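Suchbegriff eingeben Suchen

Kategorie: Wohnen und Dinge – für Kinder erklärt

Warum hat ein Kissen Fransen?

Vielleicht hast du heute schon auf einem Kissen gesessen, dich an eines gelehnt oder eines quer durchs Kinderzimmer geworfen (das sage ich natürlich niemandem weiter). Kissen liegen einfach da, und man denkt kaum über sie nach. Dabei steckt in so einem Kissen eine ganze Menge Arbeit, und besonders viel davon steckt in denen, die außen zottelig sind. Um die geht es heute, denn Märta Engebretsen aus der vierten Klasse hat uns geschrieben und gefragt, wozu die vielen Fäden eigentlich gut sind.

Fangen wir beim Platz an. Ein Kissen im Rücken macht aus einem tiefen Sessel einen bequemen Sessel. Deine Beine sind ja noch kürzer als die von Erwachsenen, und wenn du ganz nach hinten rutschst, baumeln die Füße in der Luft. Mit einem Kissen hinter dir sitzt du weiter vorne und trotzdem angelehnt. Am besten steht es hochkant an der Lehne, ein bisschen schräg, damit es nicht gleich wieder umkippt.

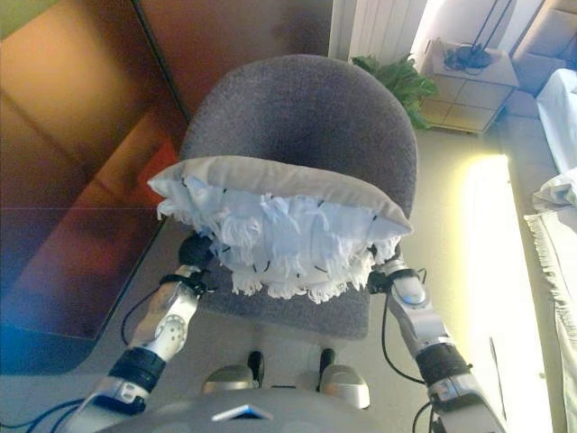

Weiße Fransen vor grauem Polster: das Kissen an der runden Lehne.

Nun zu den Fransen selbst. Ganz früher waren sie gar kein Schmuck. Wenn man einen Stoff webt, laufen viele Fäden der Länge nach durch den Webrahmen, und die heißen Kettfäden. Schneidet man das fertige Tuch vom Rahmen, bleiben an beiden Enden Fadenstücke übrig. Die kann man verknoten, damit das Gewebe nicht aufgeht – und schon hat man Fransen! Irgendwann gefielen sie den Leuten so gut, dass sie auch dort welche annähten, wo gar keine nötig waren.

Bei uns in der Werkstatt knüpft Hedvig Lundgren solche Zotteln von Hand. Sie nimmt ein kurzes Stück Garn, legt es doppelt, zieht die Schlaufe mit einer Häkelnadel durch den Stoff und steckt dann die beiden Enden hindurch. Einmal festziehen, fertig ist ein Büschel. Für eine Reihe braucht sie 48 davon, und für eine ganze Kissenseite kommen etwa 3.000 zusammen. Da muss man zwischendurch auch mal Tee trinken und die Finger ausschütteln.

Besonders hübsch wird es, wenn nicht alles dieselbe Farbe hat. Ein paar dunkle Fädchen zwischen lauter hellen genügen schon, dann hat das Auge etwas zu suchen. Und oft lässt man an einer Kante einen glatten Streifen Stoff stehen, weil man dort gut nähen kann und weil das Zottelige neben dem Glatten gleich noch viel zotteliger aussieht. 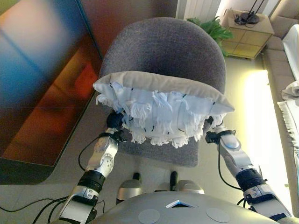
Darf ein Kissen mit Fransen in die Waschmaschine?
Das steht auf dem kleinen Schild an der Naht. Ist dort eine Wanne mit einer Zahl abgebildet, darf es hinein, am besten in einem Wäschesack, damit sich die Fäden nicht verheddern. Ist die Wanne durchgestrichen, wird nur ausgeschüttelt und vorsichtig abgetupft.

Meistens muss man sowieso nicht waschen. Krümel und Staub verstecken sich zwar gern zwischen den Fäden, aber sie lassen sich auch wieder vertreiben. Geh mit dem Kissen nach draußen, halte es an zwei Ecken fest und schüttle kräftig. Danach kämmst du die Fransen mit den Fingern durch, immer von oben nach unten, ganz ohne Reißen. Hängt ein Faden weit heraus, zieh bitte nicht daran! Hol lieber einen Erwachsenen, der ihn mit einer Nadel nach innen schiebt.

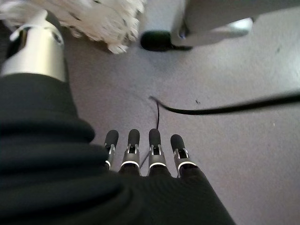
Und wenn beim Schütteln oder Kämmen doch ein paar Fusseln auf dem Boden landen, ist das kein Unglück. Die kannst du aufheben und in einem Glas sammeln. Alvar Forsberg, der bei uns die Bastelnachmittage macht, klebt daraus mit den Kindern Schafe auf Pappe, und so ein Schaf braucht wirklich nicht viel Wolle, nur etwas Geduld und Kleber, der nicht gleich am Daumen trocknet. Wer mag, malt dem Schaf noch einen Sessel dazu.

Zuletzt aktualisiert: 18. Januar 2021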